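Why I Let the Table Get Messy First

I used to be a clean-as-you-go person. Orange peel straight in the bin, mug straight in the sink, and if you set down a used tissue at my table I'd have it whisked away before you finished sneezing. I was proud of it, too! Then in September we moved into the little place on Pumwood, where the kitchen is so small that the table is the counter and the desk and the mail pile all at once, and I just couldn't keep up.

So I quit. These days the small stuff piles up all day and I clear it once, after supper, in one go. And I'm here to tell you it's better.

For one thing, I sit down more. I read a whole chapter the other afternoon with wrappers at my elbow and the sky didn't fall. For another, one big clear-up is satisfying in a way that 57 tiny ones never were. You start at one end, you grab, you toss, and there's your table again (hello, table).

My sister-in-law thinks this is just laziness with a schedule. Maybe so! She bought one of those countertop bins from Gadetport so she'd never have to get up, and she still spends half of dinner wiping. I'd rather have the conversation.

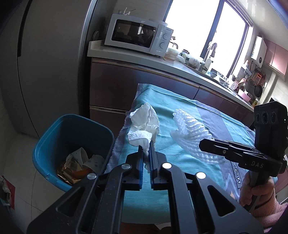 The one rule I do keep is a cloth. Put a cloth down in the morning, any old cloth, wrinkles and all, and the day's mess has somewhere to land. I don't iron mine and I don't care if it matches the chairs. Tissues go first because they're light and they wander, then the foam nets off the fruit, which I used to save for wrapping ornaments until I had a whole drawer of them. Now they go too. Whatever's left by then is crumbs, and you can carry those to the back step and shake them out for the birds, if your neighbors are as easygoing about it as mine.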